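Club Projects > Manipulation > gripper keeps missing the bowl rim

drita_d
Member
ok so our club is doing the table clearing task for the April meet and the arm will not pick up a bowl. Spoons fine. Cups mostly fine. Bowl - it goes in, closes, comes up with nothing. We have 634 demos recorded and the bowl ones are maybe the worst of the lot. Anyone else on the Makisum kit get past this?

torquewrench12
Senior Member
more demos. 634 is nothing. we had 2,135 before ours stopped being dumb

Posted 2025-03-14

m_georgiou
Member
Disagree with torque. We did 2,000 last year and half were garbage, threw them out and it got better. Drita how are you teaching it to grab? Both fingers outside the bowl or one in one out?

drita_d
Member
mix of both I think?? depends who was driving. Milovan you're probably going to say thats the problem

m_georgiou
Member
Yep thats the problem. Pick one. You can't go around the outside of a wide bowl anyway, the fingers don't open enough. One finger inside, one outside, pinch the wall. Write it on the whiteboard and make everybody do it.

torquewrench12
Senior Member
or just get wider fingers. Mokorance sells a set. done in an afternoon

m_georgiou
Member
and then all the old spoon demos look different to the wrist cam. no thanks

drita_d
Member
no budget for fingers lol. Went back thru the recordings tonight, grabbed a wrist view from one of the bowl runs 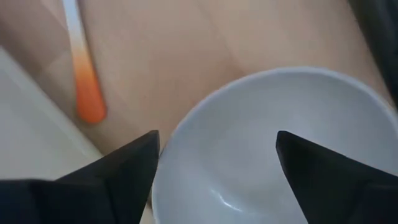
so I'm thinking come in more to the left, get the wall between the tips, then close. Right now people are closing at all diffrent spots. Also white bowl on pale wood, could that be messing with it? Sendholm team told us to use a dark mat

sprocket_jo
New Member
we tried a mat, made no difference for us. lighting did tho

torquewrench12
Senior Member
mat helped ours a lot. try it before you redo everything

m_georgiou
Member
Change one thing at a time or you won't know. Grasp first. Do 12 clean ones, same side every time, slow on the approach, and train on just those plus the spoons.

drita_d
Member
ok doing the 12 tomorow after class. mat stays in the drawer for now. will post numbers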